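July 15, 2025

Home from the Kirneck gig at last, ears still ringing and my left thumb in a right state. Marwa drove us back with the windows down so none of us would nod off.

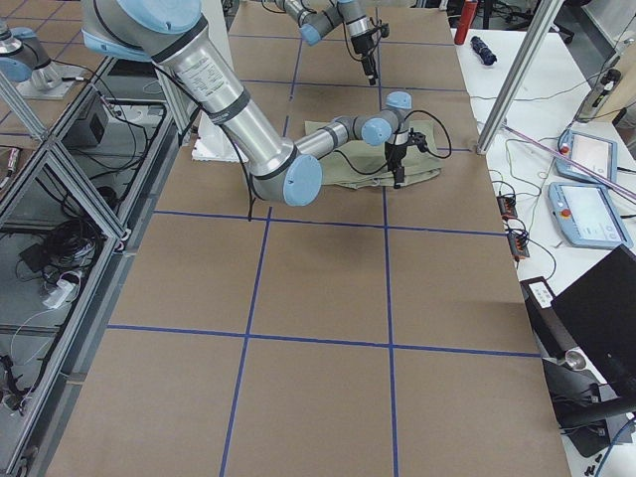
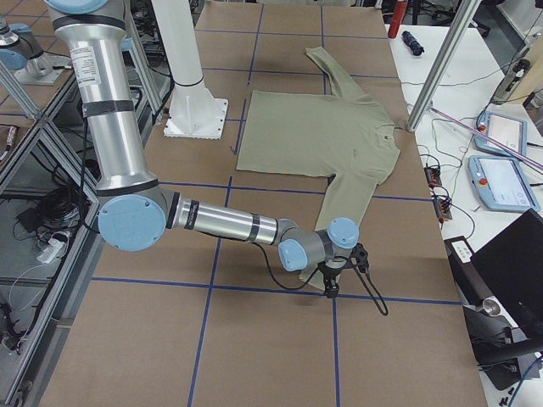 Silver and pale blue arm, both times.

We did two sets of 40 minutes and they wanted more, so Shaimaa Benjelloun started up Lelmont — which we've rehearsed maybe twice! I came in a verse early and had to pretend it was a harmony. There were 90 people in, all singing by the end, and one chap dancing with his coat on.

The new amp was a dream. I'd been fretting about it all week after the old one packed up at Warraich. Still need a better strap, mine slipped again in the slow one.

Fallilura next, a much bigger room (930 tickets, gulp) and we're only the support. Marwa Lamrani wants to open with something quiet. I don't, and we argued about it as far as the chip shop. Bed now.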